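Progress report to the Lozano Fund
Levcombe Community Food Store, second period
Jul 3, 2024

## Where we are

The grant covers the move out of the old chapel hall, the new shelving and storage, and a year of cooking sessions for households who use the store. The move is finished. The storage is nearly finished. The cooking sessions started later than planned and are now running every fortnight.

We have 31 households registered, up from 23 at the last report. Most of the new ones came through the school and the surgery. We have not advertised, and don't plan to until the second fridge is in.

## Storage

Dry goods used to be kept in their own bags on the floor, and we lost a fair amount to damp over the winter. Flour, rice, oats and lentils now go into lidded containers on the day they arrive. Each has a strip of masking tape with the contents and the date opened. Smaller things such as tea, stock cubes and spices are grouped in wire baskets so that a whole group can be lifted down at once. 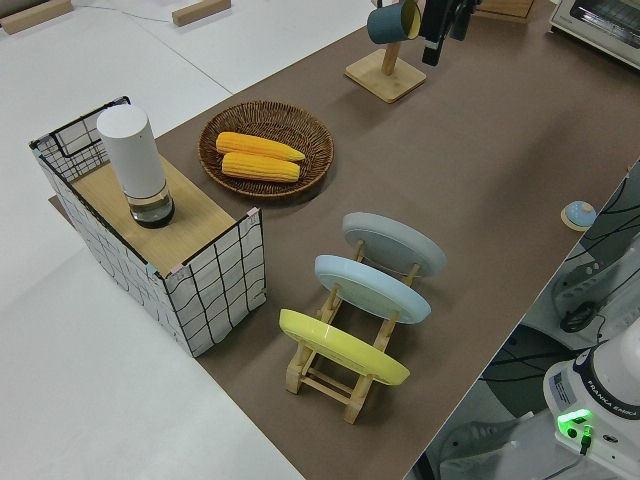
Perla Alvarado wrote back on the draft of this section that the tape falls off in the cold store, and that she would sooner have card labels on string, as we did at the chapel. She also asked for the date received as well as the date opened. We have agreed to both. The string labels are on order from Nondanico and the old tape will come off as containers are refilled.

The cold store itself is working. It holds its temperature overnight, and the log sheet is kept on the door. The seal on the left-hand side was replaced under guarantee in the first month.

## Supply

Lolto still delivers twice a week, mostly bread and tinned goods. Fresh produce is less steady. Two allotment growers have promised us their surplus through to October, and the farm on the Levcombe road lets us collect whatever is left after its own shop closes. This means plenty of courgettes and beans in the summer and very little in early spring, and the cooking sessions have been planned to follow it.

Waste is down. What can't be given out goes to the growers for compost – they bring the crates back when they deliver.

## Cooking sessions

Cirilo Ochoa leads these. Each one takes up to eight people and uses only what the store has that week, plus oil and salt. Soups and flatbreads have gone down best. A session on cooking dried beans was poorly attended, and people told us afterwards that the soaking put them off, so we will try it again with tinned.
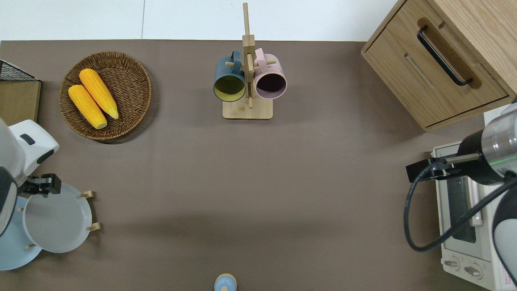 We had hoped to offer an evening session as well. The building has to be locked by seven, which leaves too little time for anyone coming from work. We have asked the landlord for a later lock-up on one evening and are waiting for an answer.

Recipe sheets are printed in large type on one side of paper. Several people have asked for them in Polish and Portuguese. Translation was not in the original budget.

## Money

We have £1,885 of the grant unspent. Most of it is set aside for the second fridge, and the rest is for session ingredients and printing. The shelving came in slightly under the quote. The van hire went over – the move took an extra day – and we met the difference from our own funds.

We would like to ask whether part of the shelving underspend could go on translating the recipe sheets.

## Next period

- Buy and fit the second fridge
- Finish changing over the labels
- Repeat the beans session
- Agree winter supply with Lolto before the allotment surplus ends

The receipts and the attendance sheets are attached separately.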